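4 Apr 2025 — Clornholm build notes, combat and lantern stuff

Right, picking this up where I left it. The parry window on the Warden is still wrong. Majdi Akl played the new build this morning and got through phase one by mashing block, which was exactly what I'd hoped we had killed off in January. I watched him do it twice and he wasn't even looking at the sword arm, he was looking at the health bar.

So, numbers. The window was 198 ms in the old build and I took it down to 186 last night thinking that would be plenty. You can't feel it. What you can feel is that the block button has no cost at all, so you may as well hammer it. I've put in a recovery of 6 frames after a missed parry and straight away it's a different fight! You start waiting for him. You start listening for the chain noise, which I'm really pleased about as that chain noise took me ages.

Majdi hates it, for the record. He says it feels like the game is telling him off. Fair enough, and I might soften the animation a bit (the stagger looks like he's been slapped), but the timing stays until someone gives me a better idea.

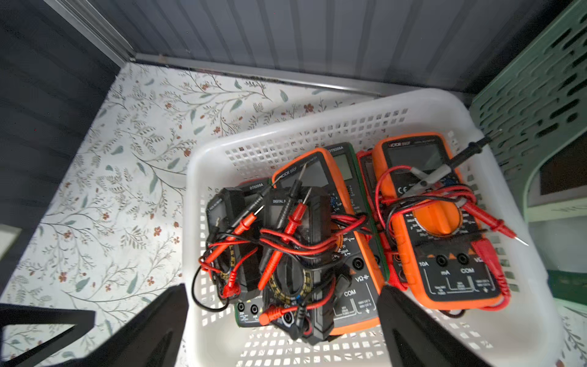 Multimeters in the white basket, leads and all.

Illdale next. The lantern route through the lower village is confusing people in the wrong way. I wanted them to notice that the lit windows lead to the well, and instead they follow the road because it's a road. I've now broken the road with a fallen cart and moved two of the windows so they face you as you come down the steps. Still no text, no marker. If I have to put an arrow on the well I'll cry.

I also cut the old woman's long speech. It was lovely but she gave away the whole business with Erkent before you'd even met him, and it's so much nicer to find his boots by the water first and wonder. She has one line left, and she says it to the door.

Bugs from today, so I don't lose them:
— Warden can be knocked through the chapel floor if you parry him on the altar step
— Erkent's boots spawn again every time you rest
— souls counter sticks at 748 until you reload (always 748, no clue why)
— lantern light shines straight through the cart 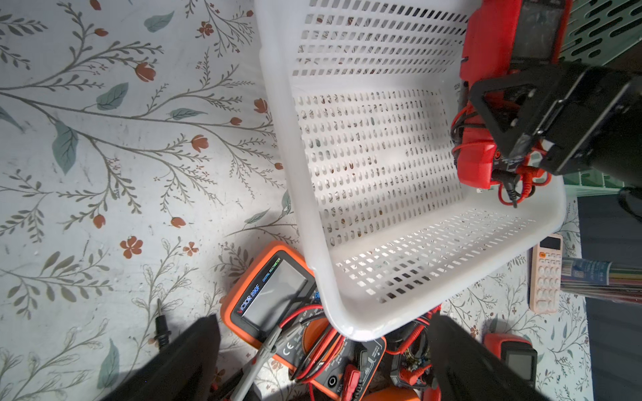
The chapel floor one is mine, I think. I thinned the collision on that step when I was fixing the camera and never put it back. The counter I'm leaving for Majdi, who wrote the save code and will enjoy it more than me.

Costello build goes up tonight with the recovery frames in and the speech out. I want to see whether new players work out the well on their own before I touch Illdale again. Also need to ask about a second chain sound for phase two, lower, with more of a drag to it.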